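Tiempo de lectura: 4 min

Preguntas frecuentes: pérdida de comunicación en el brazo derecho de la celda Lolto

Marzo de 2025 — Siham Kassab, mantenimiento de automatización, Coltham

Esta página recoge las consultas recibidas sobre la parada no prevista de las celdas Lolto de dos brazos. Sustituye a la nota provisional enviada a los operadores.

¿Qué falló exactamente?

El controlador dejó de recibir respuesta de los motores del brazo derecho a partir del codo. La causa fue una interrupción intermitente en el cable de comunicación que recorre el antebrazo. El conductor estaba fatigado en el tramo que rodea el codo, dentro de la funda, sin daño visible por fuera.

¿Qué hace el brazo cuando pierde la comunicación?

Depende de la versión del firmware. Hasta la 8, cada motor mantiene la última consigna de par recibida. Si la pérdida ocurre en mitad de un movimiento, el antebrazo puede seguir desplazándose hasta encontrar un tope o el otro brazo. En nuestro caso las dos pinzas llegaron a tocarse en el centro de la mesa. A partir de la versión 11, el motor retira el par de forma progresiva tras 3000 ms sin tramas válidas.

¿Tres segundos no es demasiado?

Para una celda con personas cerca, sí. El valor viene de fábrica y puede reducirse en el parámetro de vigilancia del bus. Nosotros lo hemos bajado, pero el ajuste tiene que validarse en cada instalación: un valor muy corto provoca paradas falsas cuando el bus va cargado.

¿La parada de emergencia funcionó?

Sí. La parada corta la alimentación de los motores y no pasa por el bus. Conviene recordar que, sin alimentación, los brazos caen por su propio peso. No hay freno en el hombro ni en el codo. Las manos no deben estar debajo al pulsarla.

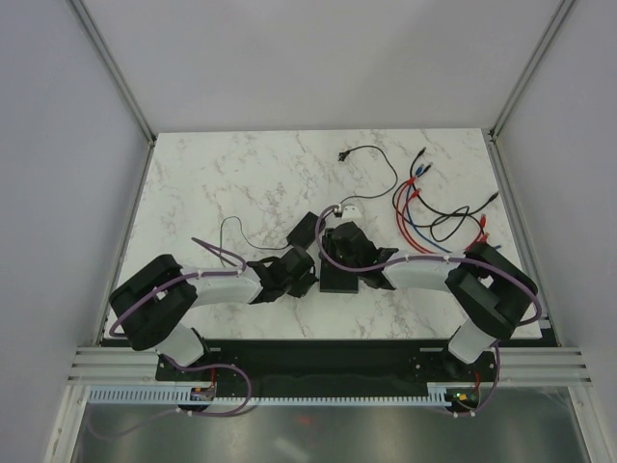 ¿Por qué se fatiga el cable en el codo?

Porque es el punto con menor radio de curvatura y mayor recorrido angular. Si las bridas o clips de los dos lados de la articulación quedan demasiado juntos, toda la flexión se concentra en pocos centímetros. El cable debe formar un bucle libre con el codo totalmente flexionado y no quedar tenso con el codo extendido. Se comprueban las dos posiciones, a mano y sin alimentación.

¿Puedo seguir trabajando si el error se borra al reiniciar?

No. El reinicio borra el aviso, pero el conductor sigue abierto en cierta posición del codo. Tres de las paradas registradas en Kornness se habían «resuelto» antes con un reinicio. Retire la celda de servicio y avise a mantenimiento.

¿Cómo distingo un cable dañado de un motor averiado?

1. Corte la alimentación y apoye ambos brazos sobre la mesa.
2. Desconecte el cable sospechoso por los dos extremos.
3. Mida la continuidad de cada hilo mientras otra persona flexiona el codo despacio.
4. Si la lectura salta, cambie el cable completo. No se admiten empalmes en tramos móviles.
5. Si la lectura es estable, conecte el motor directamente con un cable de banco y repita el diagnóstico.

¿El indicador verde de la placa significa que el bus está bien?

No. En estas placas el indicador verde solo confirma que hay alimentación. El estado del bus se consulta en el registro del controlador.

¿Cada cuánto hay que sustituir los cables?

El criterio provisional es cada 3000 horas de funcionamiento o ante cualquier error de trama repetido, lo que ocurra antes. La planta de Chornovol aplicará el mismo intervalo desde abril. Revisaremos la cifra cuando haya más cables retirados y cortados para inspección — con los que tenemos no basta para fijar un valor definitivo.

¿Se puede dejar cableado suelto sobre la mesa durante el diagnóstico?

Solo con la alimentación de los motores cortada. Antes de rearmar hay que despejar el recorrido de ambas pinzas. Un conector enganchado arrastra el resto del mazo y puede arrancar la toma de la muñeca.

¿Quién autoriza la vuelta al servicio?

El responsable de turno, con la hoja de prueba firmada. La prueba consiste en un ciclo completo a velocidad reducida, con el recinto cerrado y el registro de tramas abierto.

Comentarios

Taner Kocabaş
En el paso 3, ¿vale un polímetro normal? El nuestro tarda en responder y no pilla los cortes breves.

Siham Kassab
Con pitido rápido, sí. Si el suyo es lento, use osciloscopio y una corriente pequeña por el hilo.

tecnico_noche
Nosotros seguimos con la 8. ¿La actualización borra los ceros de las articulaciones?

Siham Kassab
Sí, los borra. Guarde antes el archivo de calibración y compruébelo a velocidad reducida al restaurarlo.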